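# Felden's folding evenings to carry on into March

*Mon 13 February*
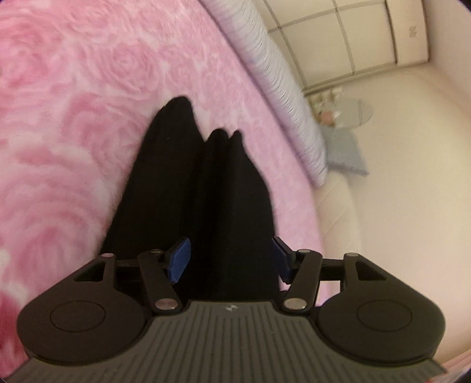 The free laundry-folding sessions at the Brirnell Rooms in Felden have been given another month, after a first run that drew more people than the organisers had chairs for. The evenings, put on by the household skills group Flollumik, were meant to fill a quiet patch in the hall's winter programme. They will now continue until the end of March, at which point the hall is wanted for table tennis.

The idea is simple enough to sound like a punishment. People bring a bag of clean, dry washing from home, find a space, and fold it in company. Tea is provided. There is a short demonstration at the start, usually of something small and manageable such as a T-shirt, and then everyone gets on with whatever they have carried through the door.

Attendance at the opening session was 16, which included two people looking for the choir. Both stayed. One was later seen taking a firm line on pillowcases.

Organisers had expected most of the interest to be in fitted sheets, long regarded as the summit of the domestic arts and the cause of a good many airing cupboards that can only be opened by the brave. A sheet demonstration duly took place in the second week. It was received politely. The real debate has been over black clothes, and in particular whether they should be folded on the bed.

Those in favour argue that the bed is the only flat surface in most homes large enough for the job, and that anyone who owns a spare table for folding on is welcome to say so and be resented. Those against point to fluff. A plush blanket, they say, will part with some of itself at the least encouragement, and all of it will go to the nearest pair of black trousers. The matter was put to the room and the room did not settle it. A compromise, in which an old cotton sheet is spread over the blanket first, was described by one regular as "more washing".

Blankets themselves have had a good season. Flollumik asked those attending to bring one they were fond of for a session on storing bulky bedding, and Felden responded with roses. There were other patterns, including a tartan and a tiger, but large soft flowers in various pinks carried the evening comfortably. Several owners admitted that the blanket had been a present. None wished to part with it. The advice given was to fold in thirds lengthways, roll from one end, and stop trying to get it back into the zipped bag it was sold in, as those bags are understood to shrink on the way home from the shop.

The sessions have also produced a small amount of disagreement on the following points, which Flollumik says it will return to:

- whether socks should be paired, rolled or simply put in a drawer and trusted
- whether vests need folding at all
- what to do with an item that has been worn once and is neither clean nor dirty
- the chair in the bedroom

The last of these took up most of a session. An informal show of hands suggested that 86 per cent of those present keep a chair for clothes and have not sat on it for some time. The remainder use the end of the bed.

Rolland, the dry cleaner's opposite the hall, has lent a long trestle table and a steamer for the extended run. The shop has asked that the steamer be used on garments only, following an incident with a noticeboard.

Numbers will be limited from now on, mainly so that people have room to shake out a double duvet cover without involving their neighbours. Places can be booked at the hall or by putting a name on the sheet outside Rolland. The programme for March opens with jumpers, moves on to towels, and devotes a full evening to dark clothing, where both sides of the bed question will be heard and a lint roller will be passed round.

Newcomers are asked to bring washing that is properly dry. "Nearly dry" was tried in the third week and the windows had to be opened. Ironing is not covered, and Flollumik says there are no plans to cover it, although boards may be brought along by those who feel strongly.

Unclaimed items from the first run are being kept behind the counter in the hall kitchen. They include a grey hand towel, a child's pyjama top with no matching bottoms, and a great many single socks, which the group will hold until the end of March and then stop pretending about.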